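Chapter 7
Sorting and Folding Dark Garments

Putell Certificate in Household and Textile Care, Level 2
Unit 212: Care of Clothing after Washing

By the end of this chapter, the learner should be able to:
prepare a work surface for sorting and folding;
separate a mixed heap of dark clothing by fabric and by weight;
fold knitted and woven garments by the method suited to each;
record garments that need repair before they are put away.

Key terms: heap, nap, knit, twill, seam line, care label, flat fold, holding pile.

7.1 Introduction

Earlier chapters dealt with washing and drying. Clothing that has been well washed may still be spoiled in the hour that follows, when it is left in a heap and creases set into the cloth. The work described in this chapter is simple, but it should be carried out in a fixed order. Learners who have completed the practical sessions at the Memden training rooms will already know the order from the wall chart.

Dark garments are given a chapter of their own. Black, navy and deep green cloths are hard to tell apart in a heap, particularly under ceiling lights, and one dark item is easily folded inside another. Lint also shows on them more readily than on pale cloth. A table of a light colour is therefore preferred, and it should be wiped and fully dry before any clothing is placed on it.

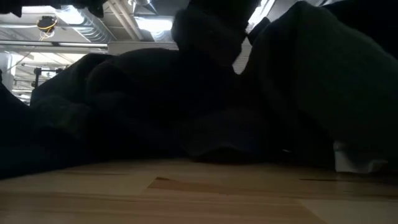

Why should a dark heap be opened out before folding begins?
Small items and loose scraps can lie hidden under larger garments, and the edges of one dark piece are difficult to tell from those of the next. Opening the heap lets each piece be lifted, checked and named.

7.2 The First Sort

Lift garments from the top of the heap, one at a time. Do not pull a sleeve or leg from underneath, as this stretches knitted cloth and may strain a seam. Shake each piece once, away from the table, and lay it down in one of three places: heavy woven garments to the left, knitted garments to the right, and light items at the back.

Anything pale found among dark clothing is set aside at once. It may be a tissue, a slip of paper, a loose label or a small garment from another wash. Paper should be removed before further handling. A loose care label should be kept with its garment and entered in the Iver record sheet, column 4.

Check all pockets at this stage, including those with flaps.

7.3 Telling Fabrics Apart

Colour is a poor guide when everything in the heap is dark. The hand and the eye should be used together. Denim is a twill, and slanting lines can be seen in the weave when light falls across it. It is firm, holds a crease and often carries visible stitching along its seams. A knitted garment is made of loops; it gives when gently pulled and hangs in soft curves.

The Rawat sorting exercise, used with this unit since May, contains 31 garments and is to be done twice, first in daylight and then under ceiling lights. Learners should compare their two results.
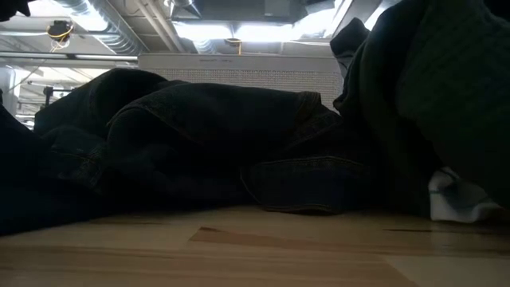

Which should be folded first, denim or knitwear?
Denim is normally folded first so that it can form the base of the pile. Knitwear is then folded flat and placed on top, where no heavy garment will press on it.

7.4 Folding Denim and Other Heavy Cloth

Lay the garment face down and smooth it from the centre outwards with the flat of the hand. Straighten pocket flaps, collars and hems. Jackets are fastened at the top and middle only, the sleeves are brought across the back, and the lower half is turned up to meet the shoulders. Trousers are folded leg to leg, then in three from the hem.

A garment with an open seam or a missing button goes to the holding pile and is not folded until it has been entered for repair.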